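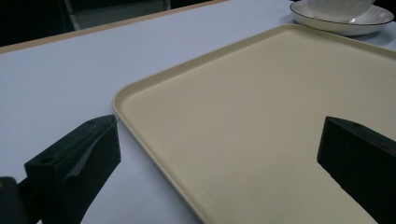
The cream tray, on the table.

Blog > Home life > Moving

Search this blog Type and press enter

Four months in the Huvdale apartment

2023-08-09

We moved to Huvdale in the spring and I said I would write something once the boxes were gone. There is still one box, mostly cables, but I have stopped seeing it, so I will count us as moved in.

The old place was 1321 square feet. This one is 877. I knew both numbers before we signed and I thought I understood them. I did not really understand them until the bookcase was standing in the hallway and we had to turn sideways to get to the bathroom. It stayed there for nine days. Bereket Adugna from downstairs took it in the end, and his kids keep shoes in it.

The biggest change has been eating. We used to have a dining room that we used on holidays and for piling up mail. Now there is one table and it does everything. I work at it in the morning, Bukola does her coursework at it after lunch, and by six it has to be clear enough for plates. For the first few weeks we were bad at this. Dinner was late most nights and somebody's charger was usually under the salad.

What fixed it was a tray. My aunt Bethel Negash did this when I was a kid and I had forgotten. Whatever is on the table at half past five goes on the tray, and the tray goes on top of the dresser in the bedroom. In the morning it comes back. You don't sort anything. I tried sorting and it took twenty minutes and made me angry.

The kitchen is narrow but better than I expected. The stove has four burners and one of them is slow, so that one is for rice. I gave away the big stockpot and regretted it by May, when Chiamaka came to stay and wanted to make pepper soup for everyone. We borrowed a pot from Cuiping Shen across the landing. She got it back with soup in it, and we have been trading food ever since — dumplings mostly, in her direction of things.

Noise is the part I would warn people about. The old house was set back from the road. Our bedroom here faces the Brirkard bus depot, and the first bus warms up before five. I slept badly for a month. Heavier curtains helped a little and getting used to it helped more. Bukola never heard it at all.

Money, for those who asked. Movers, deposit on the truck, cleaning the old place and a new mattress came to $2316. The mattress was the largest part. The old one would not go around the turn in the stairs and we left it with the landlord, by agreement. Rent is lower, so we should have that back by winter.

Things I miss: the back step in the evening, a closet for coats, and the lemon tree, which the new tenants say is doing fine. Things I don't miss: the gutters, and driving to buy milk. There is a shop called Chala on the corner that stays open until eleven and I have been in there almost every day. They sell good bread on the mornings they have it.

Next job is the cable box. I also want a shelf over the bedroom door for the suitcases, if the landlord says yes — I wrote to him last week and he hasn't answered yet.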